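4.2 Small litter on bedroom floors

The second group of rooms in our study are bedrooms with carpet. We visited 14 such rooms in the Emthorpe apartments during March, and in total we recorded 361 pieces of litter in them. Kitchens, which were treated in Section 4.1, gave more litter per room, but most of it was close to the bin. In bedrooms the pieces were spread along the way a person walks, and this makes the tidying slower.

We found that the width of the open floor is important. Where a bed and a second seat stand on two sides, the free carpet between them becomes a narrow passage, and small pieces stay there for a long time. Residents told us that they step over them in the evening and plan to pick them up in the morning. Figure 3 gives a typical room of this kind, with four pieces of trash lying roughly in a line on the beige carpet.

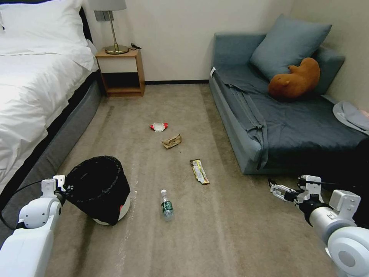

Figure 3. Litter on the carpet between the bed (left) and the sofa bed (right).

The bedding must also be considered. In the room of Figure 3 the white duvet hangs down the side of the bed, and a dark navy sheet hangs over the front of the sofa bed seat. Mrema, who prepared the protocol for the Dreltum survey, advised us to lift any hanging cloth before the floor is called clean, and we followed this advice in all rooms. We did not count objects which have a place on the furniture, such as pillows, folded cloths or a plush toy. They belong to the room even when they are not in good order - only things that a resident would throw away were counted as litter.

Of the 361 pieces, 78 were found under or directly beside hanging bedding. The residents had missed most of these in their own tidying, although they had reported the room as finished. The mean time for clearing one bedroom was 140 seconds, with the longest times in rooms where the passage was narrow. The effect of the carpet color was small in our data, and we return to it in Section 5.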